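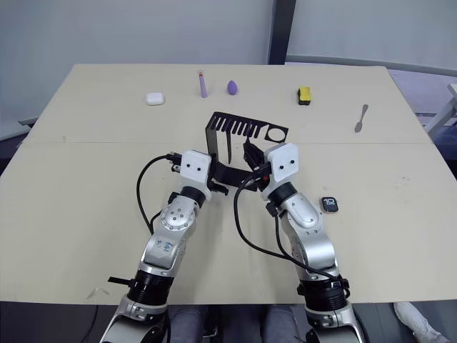 Slide 1. Both arms on the bracket, on the table in the workshop.

Good evening, and thank you for coming out in July when you could all be sitting on a porch somewhere. (Wait for people to find chairs. Say hello to the back row, they always feel left out.)

My name is Normand Paquette, and for anyone new, I'm the one who has been hogging the long beige table. I have ten minutes on my card and I've never once finished in ten minutes, so Kaisu is going to wave at me from the side when it's time to stop. Kaisu Pitkänen wrote most of the software you'll hear about, and she has kindly let me do the talking, which is how we split most things.

Leave slide 1 up while I talk. What we built is a two-armed bench helper, and we call it Rukeo. I wanted a second pair of hands for awkward metal parts, the kind where you need to hold both ends and also hold a screwdriver and also scratch your nose. Kaisu wanted to find out whether two arms could share one part without fighting over it. Those turned out to be pretty much the same project, so we threw our savings in together and got going.

Point at the bracket. It's a flat-metal piece, black, with a row of teeth along the top like a comb, a round hole at one end and a side panel folded down at the other. I love this bracket. It came out of my scrap bin and it's a rotten shape to pick up, which makes it wonderful to practice with. There's no obvious place to grab it. If the left gripper takes the lower part, the weight wants to swing, so the right gripper has to come in on its own side and steady it. Once you have both of them on there, you've closed a loop: table, arm, bracket, arm, table. (Draw the loop in the air with a finger. People get it right away when you draw it.)

Now the trouble with a closed loop is that metal doesn't give. If one arm believes the bracket is a hair to the left of where the other arm believes it is, they will both politely insist, and something has to bend. In our first month it was the bracket. I straightened that one thin tooth so many times that I finally gave up, and you can see it hanging down below the others.

Tell the calibration story here, but keep it short. We had been measuring where the two bases sat with a tape measure, and I was very proud of my tape measuring. Kaisu asked me to do it again from the other side of the table and I got an answer 6 millimeters different. So that was the end of that. Now we touch the two grippers together at 30 spots over the table and let the program work out where the bases must be. It takes as long as a cup of coffee, and we do it whenever anybody has leaned on the table, so please, if you lean on the table, come and tell us. We won't be mad!

The second thing that helped was letting one arm be the boss. The left one leads and holds its position firmly, and the right one follows and is allowed to be soft. I fought this idea for weeks. It seemed unfair to the right arm, if I'm being silly about it. Kaisu let me try it my way, with both of them stiff, and then with both of them soft, when the bracket sagged down between them like wet laundry, and then she put her version on and it held steady the first evening. I bought the doughnuts that week.

(If there's a laugh, pause and have some water.)

Cables. I could talk for an hour about cables, and I see Kaisu looking at me, so I'll be brief. Look at the black ones coming off the gripper housings. The left one loops out and runs down alongside its arm. The right one hangs down and sweeps over the tabletop, and it's the one I worry about. Too short and it tugs on the wrist when the arm reaches; too long and it lies around waiting to be caught on something. We've tried clips, we've tried hook and loop, we've tried a little spring arm that I was sure would be the answer and that mostly slapped the housing. For now we leave slack and keep an eye on it. If anyone here has run cable on a machine that moves, come and find me after, I mean it.

Somebody asked last time about the small things along the back of the table. Those are our pick-up practice pieces. There's a purple makeup sponge and a dish sponge, which are squashy, and a metal utensil lying at an angle, which is slippery and hard to get under, and a little white case, and a slim lavender tube standing on its end that is very easy to knock over. I'd tell any beginner to start with sponges. A sponge forgives you. The metal things are for when you're feeling confident.

The blue marks on the left forearm are mine, in case you were wondering. I use them to line the arm up by eye before we start, and yes, I know there are better ways.

Numbers slide would go here but I never made it, so just say it out loud. We did 80 lifts with the bracket: left gripper takes it, right gripper joins, both hold it up over the middle of the table. We count a lift as good if it stays up for 30 seconds and the motors don't complain. Ten of them failed. Six of those were the right gripper closing a little early and nudging the part, and Kaisu thinks she can fix that with a slower approach. The other four we're still arguing about. I say the fingers are too smooth and she says I'm putting the bracket down crooked. (Look at Kaisu. Let her answer if she wants to.)

What's next: we want it to hold the bracket still while a person drives a screw through that round hole. That means someone's hands going in close, so before we try it we're adding a big stop button on each side of the table, and we're turning the speed way down. Until then the rule is the same as ever. Sit back in your chair while it's moving, hands in your lap, and whoever is running it calls out before the arms start.

Thank Kaisu again. Thank the folks on the neighboring bench, who have put up with a lot of beeping. Sign-up sheet for learning to run the arms is by the door, and you don't need to know any programming to put your name on it.

Questions. If there aren't any, ask the back row what they would have it hold.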